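Chapter 7
Aftercare: What We Are Told and What We Know

By the end of this chapter you should be able to:
explain what happens to the skin in the first weeks after tattooing
tell a claim about healing from a claim about comfort
read an aftercare label and say what it leaves out
write a one-page aftercare sheet you would be willing to defend

Key words: plasma, scab, barrier, film dressing, fragrance, control group

7.1 A shelf full of promises

Go into almost any tattoo studio and you will find a shelf near the till. There will be balms, butters, foams, sprays and soaps, most of them in small tins, and most of them dearer by weight than anything in the chemist's down the road. The tins say that the product speeds healing, locks in colour, or feeds the skin. Skin isn't fed by what you rub on it, at least not in the way the tin would like you to think, and it is worth asking what the other two promises rest on.

Usually they rest on very little. Take Zemska, a balm sold to studios in boxes of 36. The leaflet says that users reported "brighter results". Brighter than what? There was no second group using plain ointment, or using nothing. The people asked had bought the balm themselves, and people who have paid for something tend to speak well of it. A fresh tattoo also looks dull and cloudy while it peels, then clears. Anyone who used Zemska, cooking fat or good wishes over those weeks could truthfully report that things got brighter.

None of this proves that Zemska is useless. It may be a perfectly decent balm. The leaflet simply gives us no way of knowing, and a client who asks you whether it works deserves to hear that.

7.2 What the skin is doing

A tattoo is a wound made by many small punctures. In the first hours it weeps plasma and a little blood and ink. Over the next days the surface closes, dries and flakes. The deeper layers take longer, often several weeks after the top looks finished, so a client who says "it's healed" is telling you only about the part they can see.

For the skin to do this work it needs to be kept clean, kept from drying out badly and left alone. Washing with mild soap and clean hands covers the first. A thin layer of plain, unscented moisturiser covers the second. The third is the hardest, and no firm has found a way to put it in a tin.

Watch for redness that spreads, heat, pus, swelling that grows worse after the first few days, or fever. These are reasons to see a doctor. They are not reasons to try a different balm, and a studio that suggests one is stepping well outside its job.

7.3 Case: the two surveys

In February a supplier sent trade customers a sheet comparing two products, Millet (a cream) and Torkatex (a stick-on film dressing). It said that 1637 people had been sent a form and 1110 had sent it back, and that film users were "happier with their healing". The numbers look solid. Now look again. The sheet doesn't say how many of those who replied used each product. It doesn't say who chose the product, the artist or the client. It doesn't say what size the tattoos were, or where on the body. Film is awkward on elbows and knees, so the film group may well have had the easier spots to heal.

What of the people who never replied? Perhaps they were busy. Perhaps some had a bad time and wanted nothing more to do with it. We can't tell, and the sheet doesn't raise the question.

"Happier" also deserves a hard look. Film keeps clothes and bedding clean and stops people picking. Those are real comforts and a fair reason to choose it. They are not evidence of faster healing, and the sheet slides from one to the other in a single line. 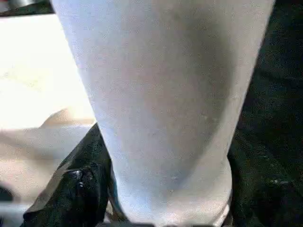 Figure 7.1 Robot gripper finger, matt white to light grey.

7.4 Old advice deserves the same treatment

It would be unfair to doubt only the people with something to sell. Studios pass down advice of their own, and much of it has never been tested either. One will tell you to unwrap after two hours, the next to leave it overnight. Some swear by letting the skin dry out completely. Standby, a training handbook many older artists learned from, lists roughly 50 rules for clients and gives a source for none of them.

Some of those rules are sound. Keep out of the pool, keep out of strong sun, don't scratch. Others contradict each other on facing pages.

Before you read on

1. Find an aftercare product and copy out every claim on its label. Mark each one H (healing), C (comfort) or N (means nothing you can check).
2. Ask two studios for their aftercare sheets. Where do they disagree? Does either give a source?
3. Choose one claim from your list and describe a fair test of it, including who would be left out of your test and what that might hide.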